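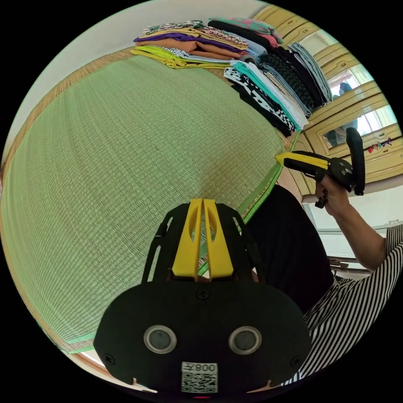
Lizelle Kekana
Last revised in July

Cedanari is a hand-held gripper kit used to record people carrying out household tasks, so that the recordings can be used to train robot arms. It is made by Hoddale, a small engineering firm in Flastedden, and is sold or hired together with a data checking service called Bensaid. The kit is usually supplied as a pair, one gripper for each hand, and is meant for use in ordinary homes. No robot arm is needed during recording. The same design of gripper can later be fitted to an arm, which then works from what was learned from the recordings.

The kit is mostly used for work with cloth and clothing, such as folding, stacking and moving garments from one surface to another. It has also been used for clearing tables and putting away shopping, though the maker treats these as secondary uses and its guidance on them is thin.

Background

Robots that learn by copying need a large number of worked examples. One way to obtain them is remote control, in which an operator drives a real arm through the task. The method gives exact records of what the arm did, but it ties the work to wherever the arm is bolted down, and the operator has to learn to move at the arm's pace.

Hand-held grippers take the arm out of the recording stage. The operator holds the gripper and does the job directly, and the position of the tool is worked out afterwards from the pictures and motion readings it has taken. The price of this freedom is that nothing stops an operator from making a movement the arm could never repeat. Much of the design of Cedanari, and nearly all of the checking done by Bensaid, is concerned with that problem.

Hoddale had earlier made jigs and holding tools for clothing repair shops. Its first gripper was a single right-handed unit with a fixed handle, lent to a few customers and never put on general sale. The paired version followed after trials showed that one hand was of little use with anything larger than a tea towel.

Construction

Each gripper has a pair of yellow fingers facing one another, mounted between black side rails. Both the fingers and the rails have slots cut through them. Behind the fingers is a rounded black plate carrying two round lenses, set side by side. A white label with a QR code is fixed to the plate beneath the lenses.

The handle is black and is held with the fingers of the gripper pointing away from the operator. Squeezing closes the jaw and letting go opens it. There is no powered movement in the hand-held unit, and the force on the object is whatever the operator supplies. Hoddale describes this as a strength, since the operator can feel when cloth begins to slip. Reviewers have tended to see it as a mixed benefit. A motor does not feel slip in the same way, and a light touch that works by hand may fail on the arm.

The stated weight of one unit is 700 grams. This is tolerable for short jobs but tells on the wrist in longer ones, above all where the arm has to be held out over a bed. The kit guidance sets a rest after every 12 recordings. In practice operators often swap the order of tasks as well, placing reaching jobs between ones done close to the body.

Opening width is read by a sensor in the jaw and stored alongside the pictures. The sensor has to be set to zero at the start of each session with the fingers fully closed. If this is missed, every width in the session is wrong by the same amount. The error can be put right later, provided the jaw was fully closed at least once during recording.

Setting up

The pair must be matched before use. Left and right units are paired through the codes on their labels, and the recording software will refuse two units of the same hand. Clocks on the two units are then brought together. A drift of one or two frames makes little difference when moving a folded shirt, but matters where both grippers hold the same piece of cloth and one lets go just before the other.

A room needs no markers on the walls. The software finds the position of each gripper from fixed details in view, and for this reason plain rooms give more trouble than busy ones. White walls, bare sheets and large areas of glass are the usual causes of lost tracking. A woven mat with a clear border is a fair working surface, as the border gives a long edge to follow, although the very fine lines of the weave can be confused with one another at close range.

Mirrors and glass doors are listed as a known fault. A cabinet pane may show a reflected window or a moving figure, and earlier software took these to be real points in the room. The present version discards points that shift in the wrong direction, but the guidance still advises starting a recording with the grippers turned away from any large pane.

Daylight is acceptable. Strong light from one side, as from a window near the floor, can bleach part of the view when the operator turns towards it. Blinds are preferred to extra lamps.

Use with clothing

A standard clothing session begins with garments already stacked at one side of the work surface. The operator takes an item, brings it to the clear part of the surface, opens or folds it as the task card requires, and puts it in a second place. Each item is one recording. The operator may sit, kneel or stand, so long as the position is kept for the whole of that recording.

Both hands are used for large pieces. With a square or rectangular cloth the usual order is to take two neighbouring corners, carry them over to the far edge, release, and then smooth the fold with the closed tips. Smoothing with the side of the gripper is not allowed, because the matching unit on the arm has fittings there that would catch.

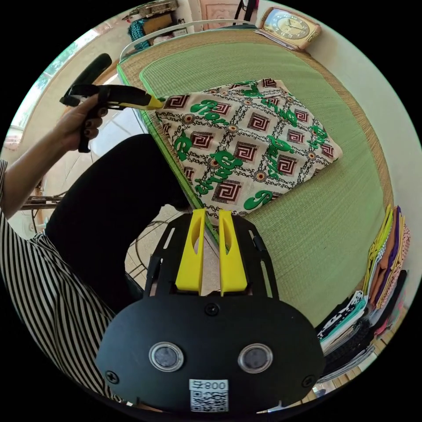

Corners are the hardest part of the task. The fingers meet along a narrow strip, and a thin cloth lying flat gives them little to take hold of. Operators are taught to come in low, with one tip sliding under the edge and the other above it. On a soft mattress the lower tip can be pressed down slightly to make room. On a hard table it cannot, and a recording made on a bed may not carry over well to a table for this reason alone.

Printed cloth is generally easier than plain cloth. Lettering, borders and repeated shapes allow the software to judge how far the material has been folded, while a plain dark garment on a dark pile may show almost no edge. Heavily patterned pieces have their own difficulty when they lie over one another, as the edge of the upper piece is lost in the pattern of the lower.

Surroundings are left as they are. The maker asks only that breakable objects be moved out of reach and that nothing is added or taken away halfway through a recording. Small items such as clocks, boxes and papers may stay at the edge of the surface. Models trained only on cleared surfaces have been found to do badly in rooms that people live in, and a certain amount of clutter is therefore wanted.

Checking service

Recordings are sent to Bensaid at the end of a session. The service tests each one in turn for tracking, jaw width, timing between the two hands, and reach. The reach test compares the path of the gripper with the limits of a chosen arm. A path that bends too sharply or passes through the place where the arm itself would stand is marked as unusable for that arm, though it may still pass for another.

In a trial set of 228 recordings published by Hoddale, all made with folded garments, 97 passed every test without correction. The greater part of the remainder failed on reach, with timing a distant second. The firm has said that most of the reach failures came from operators turning the wrist under the forearm, a movement that feels natural and is easily trained out. No figures have been given for the same operators after training, and the set was too small to say much about differences between rooms.

Customers receive a short report listing each failure with the moment at which it occurred. Early reports gave only a pass or fail mark and were widely disliked. Reports are normally returned by the next working day, except for sessions sent on a Wednesday, when the service is closed for upkeep.

Purchase and hire

Cedanari is offered in two forms. The purchase kit contains two grippers, a charging stand, spare fingers and a licence for the recording software. The hire kit is the same but is returned at the end of the term, and includes checking for a set amount of recording. Buyers pay for checking separately. Spare fingers are sold in pairs and should be changed together – a worn finger against a new one leaves a gap at the tip and spoils the grip on thin cloth.

The recordings remain the property of the customer. Bensaid keeps a copy while checking is under way and deletes it when the report is accepted. People living in a home used for recording must give written consent, and the software can blur faces before anything is sent.

Reception

Opinion has been favourable on handling and less so on the software. Users have praised the short time needed to begin work and the ease of replacing fingers. Complaints have centred on the need to match the pair again after every battery change, and on the lack of any warning during a recording that tracking has been lost. The operator learns of it only when the report comes back, by which time the room may no longer be available.

A further criticism concerns the jaw. Two straight fingers cope well with folded garments, hems and sleeves, but poorly with buttons, zips and anything that has to be turned inside out. Hoddale has shown a narrower finger for such work at its Flastedden workshop. It is not yet listed among the spare parts.

See also: hand-held data recording; parallel jaw gripper; robot handling of cloth; two-handed tasks

Contact the editors | Copyright and reuse | Back to top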